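Home Rooms Housekeeping Maintenance Contact

Minibar and Room Refrigerator Care for Small Hotels

A room refrigerator that smells or runs warm is a common cause of guest complaints and usually takes 10 minutes to put right. The routine below was written for the Ternitz guesthouse by Mircea Sima and applies to most compact units.

Switch the unit off at the wall before cleaning. Mix one tablespoon of baking soda into 500 ml of warm water. Wipe the liner from top to bottom, then the shelves, then the door gasket. Do not use bleach on the gasket - it hardens the rubber.
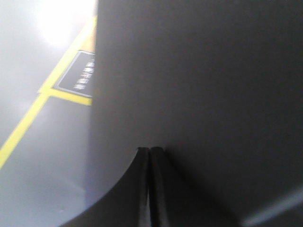

Dry the folds of the gasket with a second cloth. Close the door on a strip of paper and pull. If the strip slides out freely, the seal is weak at that point and should be checked again on all four sides.

Units between guests can be left off with the door propped open. A unit that is closed while off will grow mold within days in June. 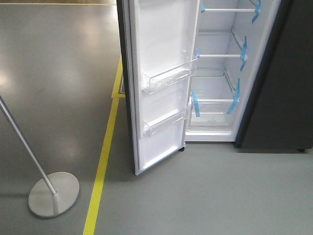
Category: Temperature and Stocking

Set the thermostat to the middle position and allow four hours before stocking. Place a thermometer in a glass of water on the center shelf; it should read 40°F or lower. Put heavy bottles in the lower door bin and leave a finger's width between items and the back wall.

Record each check on the room card. Audrey-Anne Bouchard keeps one card per unit and replaces the gasket after two failed paper tests.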